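Mulligan (workshop robot)

Mulligan is a one-armed sorting robot built by hobbyists at the Clomach shared workshop in Carkby. It was started by Sinéad Ní Chonaill, a retired fitter, and has been worked on since by a changing group of members, most often Hok-lam Kwok, who writes the software. The stated aim is a machine that clears a cluttered bench into crates. Whether it can do this outside its own simulator is disputed, including by people who helped build it.

Background

The project grew out of a complaint about the workshop's kitchen counter, where mugs and food packets tended to pile up beside the tools. Ní Chonaill proposed an arm made from salvaged parts, and members agreed to a budget of $400. The budget was spent before the shoulder joint was finished. Later costs were met by the builders themselves and were never added up, so the claim on the workshop's noticeboard that Mulligan is a "$400 robot" should be treated with caution.

The name comes from the golfing term for a second try at a shot. The first version of the arm dropped its own gripper during a Tuesday open night and was rebuilt over 13 weeks.

Simulation

Most of the work has been done on a computer. Kwok wrote a layout program called Flutlow, which places household objects on a virtual bench and lets the arm practise on them. Supporters say this saves wear on the motors. Critics inside the group have answered that it also saves the arm from ever meeting a sticky mug — a fair point, given that the real counter is seldom as tidy as the virtual one.
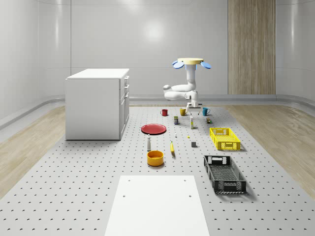 A Flutlow layout with the arm, three mugs, a banana and two crates on the perforated platform.

The simulated room has smooth white curved walls and wooden flooring, neither of which Clomach has. Kwok has defended the choice on the grounds that plain surroundings make faults easier to spot. The crates were modelled on ones the workshop owns, though the real pair have since warped and no longer sit flat.

Reported results

A notice posted in March said the arm had cleared 19 layouts in a row. It did not say how the layouts were chosen, or whether failed runs had been left out. When Ní Chonaill repeated the test on the real bench, the arm finished six, and she recorded two of those as doubtful after a mug was nudged into a crate by the elbow.

No outside group has repeated either test. The program's settings were changed between the two, which makes a direct comparison of little use.

Current status

The physical arm is stored under the lathe bench and is brought out on open nights. Work on Flutlow continues, mainly on how it handles bowls and plates. A proposal to put Mulligan to work on the kitchen counter has been deferred twice, and members still clear the mugs by hand.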